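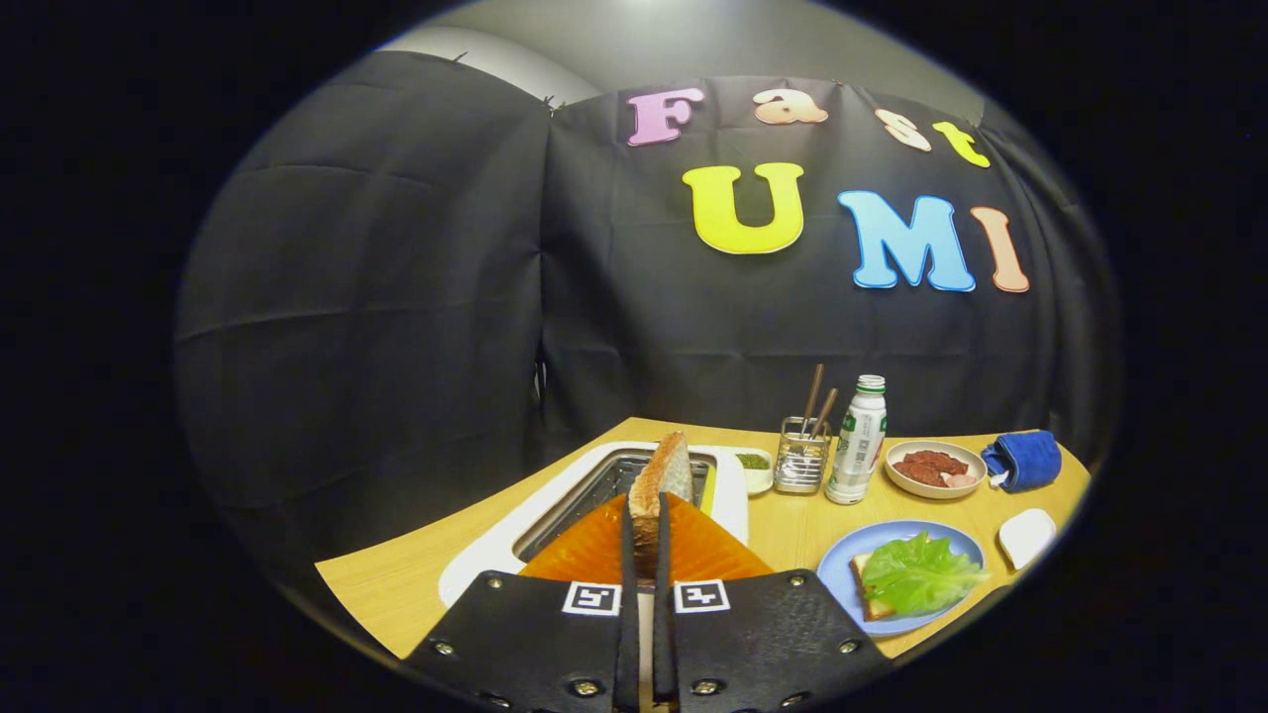 A thick slice of crusty bread over the slot of a white toaster, with a green herb-like paste in the dish alongside.

The Slot and the Slice

Most toasters are designed around a slice that few good bakeries sell. Factory sandwich bread comes out of a slicing machine at an even thickness, square at the corners and soft enough to compress. A crusty loaf cut at home has a domed top, a hard edge and two faces that are rarely parallel. Getting one to brown properly in the other is a matter of measurement.

The first dimension to check is the slot width. It should be taken between the inner grilles, not between the edges of the casing, where the opening is often wider. On many models the grilles close toward the slice when the lever goes down, so the usable width in operation is smaller than the width at rest. A slice that drops in freely can still bind once the guides move. If it binds, the carriage may fail to rise at the end of the cycle, and the bread goes on heating against the elements.

A clearance of 2 millimeters on each face is enough for most bread. More than that and the slice tends to lean, browning hard on one side and staying pale on the other. Less, and a raised piece of crust can catch.

Height is the second limit. The top of a country loaf often stands above the heated zone, which leaves a pale band under the crust. The usual fix is to turn the slice and run it again for a short time. It works, but the middle of the slice gets heated twice and dries accordingly. A better fix is to cut the loaf in half lengthwise before slicing, then toast the shorter pieces one at a time. The crust side goes down first if the carriage is flat. If the carriage is a pair of thin wires, the cut side goes down, as a curved crust will roll off them.

Thickness changes the heating time by more than people expect. The surface of the bread browns only after it has dried, and a thick slice keeps feeding moisture to the surface from the crumb. Raising the browning control by one step handles a modest increase. Past that point the crust will scorch before the center is warm. A lower setting run twice, with the slice rotated between runs, gives a more even result.

Wattage is printed on the base of most machines and is a poor guide to performance on its own. A unit rated at 1000 watts with a single long slot can brown a slice faster than a stronger unit that spreads its power over 4 slots. What matters is how much element faces the bread and how evenly the wire is spaced. Uneven spacing shows up as stripes, most visible on pale bread.

The Disel, a compact machine in a molded casing, holds its grilles parallel and centers thick bread well, though its carriage stops low and short pieces are hard to retrieve. The Havach has a high-lift lever that solves the retrieval problem. Its guides are softer, and a heavy slice pushes them out of line. The Vallejo offers the widest slot of the three and the least consistent timer; a second batch started right after the first came out noticeably darker. Letting the machine stand for a minute with the lever up reduced the difference.

Toppings are the other half of the calculation. Wet spreads, among them herb pastes and soft cheeses, go on after toasting and should go on late. A dry surface absorbs oil within a minute or so, and the slice loses its stiffness from the top down. Letting the toast stand on edge before spreading allows steam to leave both faces. Laid flat on a plate, the underside goes limp.

Minced meat needs a firmer base. A slice 25 millimeters thick will carry a full spoonful without bending, provided the meat has been cooked down until little liquid remains. Thinner bread calls for a barrier, either a scrape of butter or a thin layer of paste spread right to the crust. Meat and paste should be portioned into dishes before the lever goes down, as the toast is at its best for only a few minutes.

Crumbs are the maintenance item. Crusty bread sheds more of them than soft bread, and the harder fragments lodge in the lower grille where the tray does not reach. Unplug the machine, let it cool, turn it over and tap the base. Do not use a knife or metal skewer in the slot. The tray should be emptied weekly in a kitchen that toasts daily.

The Perkbridge bread knife was used for all slices, with the loaf rested on its side to keep the cut square.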